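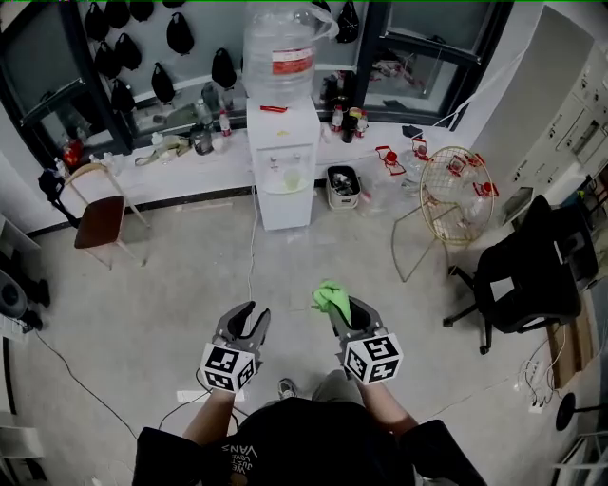
*Grondham Community Radio, Music Library and Archive Department*

# Turen two-step

The **Turen two-step** is a style of dance music from the river town of Turen, played on accordion, fiddle and a snare drum with the snares switched off. It is usually filed under country, mostly by record stores that had a country bin and no other ideas. Players in Turen call it "the Tuesday music," after the night the grange hall was cheapest to rent.

## Characteristics

A two-step tune runs in two parts, the second of which is supposed to be quieter than the first. On record it never is. The accordion carries the melody while the fiddle saws away on the offbeat, and the drummer plays with one stick and one bare hand. Tempos are brisk, and the accepted one is 155 beats per minute, though older dancers maintain that this was set by a jukebox running fast and that everyone has been out of breath ever since.

Lyrics, where there are any, deal with livestock prices, bad roads and women who have moved to Warkell. The Warkell songs form a large enough group to have their own name, "leavers." Warkell is 56 miles downriver and has a bus, so the despair in these songs has struck some listeners as excessive.

## History

The style grew out of the house dances held in Turen after the October cattle sales. Fiddle and drum were the first instruments. The accordion came later, by way of a mail-order catalog, and was resented for a generation.

The first recordings were made for Lu, a small label run from the back of a furniture store. Lu pressed 200 copies of its opening release, "Gate Left Open," and gave one away with every dining set. Sales of dining sets were poor. The surviving copies are prized by collectors, who tend to describe the sound as "warm," meaning that the microphone stood next to the furnace.

Lu's one real hit was "Warkell Bus," which sold 2,000 copies and was picked up by stations across the valley. Its flip side, a slow waltz with no title on the label, was played nearly as often. Requests for it came in as "the other one," and it has been listed that way in songbooks.

The label closed when the furniture store did. Its master tapes went to a cousin's barn, where mice took an interest, and most reissues have been dubbed from worn discs. One long-playing collection, *Gates and Leavers*, runs its second side slightly flat from start to finish. Several younger bands learned the tunes from it and now tune down to match.

## Radio

Grondham Community Radio carried the style live from the grange hall for many years. The broadcasts opened with the fiddler tuning up — a long business — and regular listeners came to treat this as the first number. A handful of the programs exist on reel-to-reel tape, with the weather reports left in.

The station's current two-step hour draws on the same tapes along with newer studio sessions. It follows the farm auction report and starts whenever that ends.

## Related styles

The Warkell polka shares much of the repertoire but is played slower and with a tuba. Turen musicians regard it as a misunderstanding. Warkell musicians say theirs is the older form and point to a handwritten tune book in the town library, the relevant pages of which are missing — each town has a theory as to where they went.

## See also

- Grange hall dances
- Leavers (song type)
- Lu discography
- Warkell polka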